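Home Kitchen Laundry Workshop Kits & Rentals About

We use cookies to remember your settings. Accept | Manage

Tidying small boxes with the Skomard hand-held gripper kit

Skomard rents out a pair of hand-held grippers for people who record household jobs for robot training. You hold one in each hand, do the job with the fingers of the gripper, and the recording goes back to the company when the rental ends. I had the kit for six days in April and used it mostly on kitchen work. These are my notes on setting it up, and on which jobs are worth your time.

Table and cables

Pick a table you can reach across without leaning. Both grippers are wired, and the cables are the main nuisance. Let them drop off the near edge of the table, outside your forearms. If they lie on the tabletop they will drag packets and lids along with them. Check the floor before you start and push any loose loops away from where you stand.

Clear the table of anything that isn't part of the job. I left a spoon rest out on the first evening and knocked it off twice.

Holding small packets

Tea bags in paper or foil wrappers are a good size to learn on. Take the packet by its top edge and close the fingers slowly. Squeezing in the middle bends the wrapper, and a bent packet won't stand up in its slot. Foil slides more than paper, so start with paper.

If the packets are jammed in, take one out of each row by hand first. The fingers need a gap to get down into. With a divided box, put the packets back from the far row forward, or your wrist will be over the ones you have already placed.

Use the other gripper to steady the box. Rest the jaws against the side and push lightly. A light box will creep across a smooth table if nothing holds it, and a square of shelf liner underneath helps a lot.

Lids

Prop a hinged lid fully open before you begin. Opening a lid with the grippers can be done, but do it as a separate recording. I tried to do the lid and the sorting in one go and lost nearly 41 minutes to restarts.

Other jobs I tried

Spice jars: fine when the jars are small. Wide lids are hard to turn.
Dishcloths: easy, and restful after the tea.
Cutlery drawer: forks were all right. Teaspoons lie too flat.
Batteries in the workshop: they roll. Put them in a shallow tray.
Screws: I gave up.

Comfort

The grippers are not heavy, but they sit out in front of your hands and you feel it in the wrists. Shufen Hou, who had the kit before me, told me to stop every 60 packets or so. I stopped sooner than that. Wear short or close sleeves, and take off bracelets.

What I thought of it

The instructions are clear, and the return box from the Dumthorpe depot fit everything the first time. The cables could be longer on the left side. Jotisia has a similar kit with softer fingers that I would choose for fruit and eggs, but for wrapped goods the Skomard fingers held better. I would rent it again for a pantry or a desk drawer - less so for a toolbox.

Wipe the fingers with a damp cloth before you send them back. Sugar dust from sachets builds up at the tips.
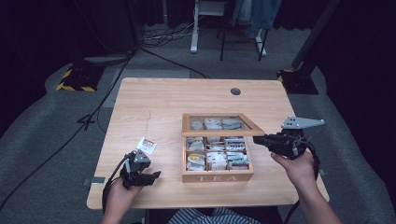 Reading time: 2 min

Tea packets go back in their compartments label side up. Next month: drawer dividers from Bilyk, cut to fit with a hand saw.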